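Equipment Planning Report – Shared Manipulation Station
Prepared for the Automation Design Project, Cleltcombe Technical Institute

1. Purpose

The project team was asked to prepare a purchasing plan for one tabletop manipulation station to be shared by two student groups. The department set a limit of 3000 dollars for new items, excluding the robot arms, which are already owned. This report states what the team recommends buying, what should be deferred, and how the remaining money should be held.

2. Method

Team members reviewed the station's sign-out log for the spring term and recorded each session that ended early. The log holds 26 such entries. Most were caused by worn finger pads, loose cables or missing test items. Quotations were then requested from two suppliers, Drikum and Bindell. Fermín Troncoso collected the quotations and checked delivery terms with the purchasing office in the Barajas Building.

3. Findings

Spare parts should be given priority over new sensors. A second set of gripper fingers and pads was quoted by Drikum at 257 dollars, including shipping. Bindell offered a lower unit price but required a minimum order of four sets, and the team could not justify that quantity for a single station.

Cable management was placed second. The present cables are long enough for the full reach of the arms, but they are free to move during a task. Clips and sleeves are inexpensive and can be fitted by students under supervision.

Test items require their own budget line. Small cartons, tubes, bottles and jars become dented with use, and a dented carton does not behave like a new one when it is gripped. The team proposes 200 dollars per year for this purpose – to include clear plastic bins, which scratch easily.

Figure 1. Station work with small household items and a clear plastic container.

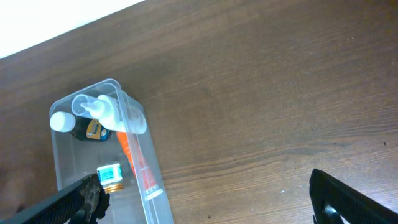
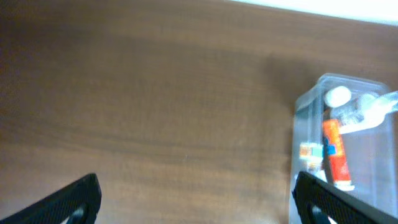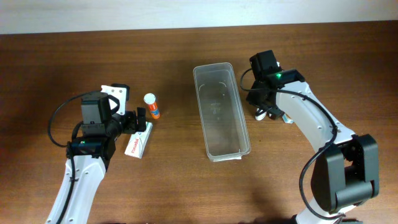
4. Recommendations

The team recommends that the finger set be ordered from Drikum in September, before the fall groups begin work. Cable clips and sleeves should be placed on the same purchase request so that only one approval is needed. The test item line should be renewed each year and charged to supplies, not to equipment.

The request for a depth sensor should be deferred until both groups have submitted written requirements. The balance of the budget should be held in reserve for repairs through the end of the spring term.

5. Open Items

Bindell has not yet confirmed whether its minimum order may be split with another department. The team also requires a decision on storage – the cabinet nearest the station does not lock, and spare parts should not be kept there until a lock is installed.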